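We use cookies to remember your settings and count visits. Accept | Manage preferences

Sorting out the plastic bowls

I had too many plastic bowls. They lived in the low cupboard next to the oven, stacked by whoever put them away last, and every time I wanted the big one I had to lift out everything above it. In May I finally emptied the cupboard onto the floor and went through the lot.

Most of them came from the discount shop in Flesesside when we first moved. A few are older. The lids went missing years ago, apart from two Costa ones that don't fit anything we still own. Those went straight in the recycling.

My rule was simple. If a bowl had a crack, a melted spot or that sticky feeling old plastic gets, it was out. If it was fine but I hadn't used it since last summer, it went in the donation box. I kept nine, and I could probably get by with fewer.

The cupboard shelf was the next problem. It sags in the middle, so tall stacks lean and slide when you open the door. I measured it and ordered a narrow insert from Rallari, 194 mm high, which splits the space into two levels. It took five minutes to put in and it has held up so far. Mixing bowls go underneath and the smaller ones go on top.

I also wiped out the inside with warm water and a little dish soap. There was flour in the back corners from a bag that split over the winter.

Before anything went back I washed the keepers and spread things out on the table to decide which ones belonged together.
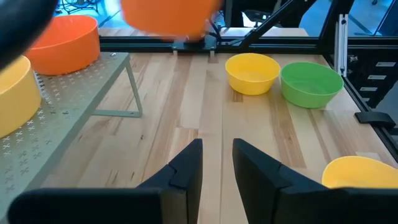 Yellow and green bowls on the butcher-block table.

I ended up grouping them by size. Color would look nicer, but the green and yellow ones nest well enough together and I only care about getting them in and out with one hand.

The donation box is in the hall and weighs almost nothing. I'll drop it off the next time I drive past Pinstead. After that I want to do the drawer with the measuring cups, where I have three of the same half cup and no quarter cup at all.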